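Gray smudges in the bathroom sink

Grandska wrote:
Every Tuesday I go over our white sink with a soft blue cloth, and I still get gray marks in the basin, plus little specks all along the front rim. It's such a pretty one-piece top, too!
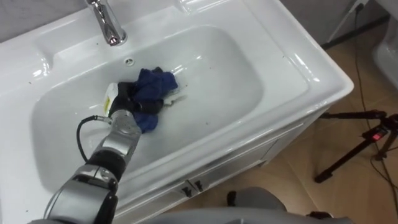 Reply from Tapio Harju
Baking soda, friend, and plenty of patience (mine took two rounds).

Reply from Escobedo
Sorry, Tapio, I'd skip the soda on a glossy finish. Dish soap first, and rinse the cloth often.

Grandska wrote:
Soap tonight, then!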